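Respite Care Program: Changes for the Coming Year

November 11, 2021

The Hellik Association for Older Residents has completed its review of respite services across the district. The review was requested by member families last January, when waiting times for a short-stay place had reached 91 days in the northern area. Its recommendations were accepted in full by the board and will take effect at the start of the new year.

Eligibility

Family members who provide daily care at home may apply for up to 3 short stays in a calendar year. Applicants no longer need to show that the older person has recently been in the hospital. A letter from the family doctor or district nurse will be sufficient — the former assessment form has been withdrawn.

Places and locations

Short stays will be offered at Jansen House and at the Vindik Residence. Both homes will keep two rooms open at all times for urgent requests, such as the sudden illness of a caregiver. Almost 3,000 households in the district include a person over 80, and the board recognizes that demand will continue to exceed supply for the present.

"Families have told us that they ask for help too late, and often only when they are worn out," said Wim Van Damme, chair of the review. "We want a short stay to be planned well ahead, as an ordinary part of care at home."

How to apply

Applications should be made in writing to the respite desk at the Skenavitz Street office. Please include the name and date of birth of the person receiving care, the dates preferred, and a current list of medicines. Forms must be signed in ink by the main caregiver. A decision will be mailed within two weeks. 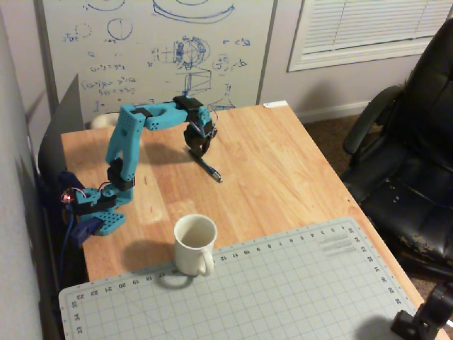
Fees and financial help

The daily fee remains unchanged. Households receiving the care supplement pay half the standard rate and should attach a copy of their most recent award letter. Questions about fees may be directed to Wouter Meijer, respite coordinator, at the same office.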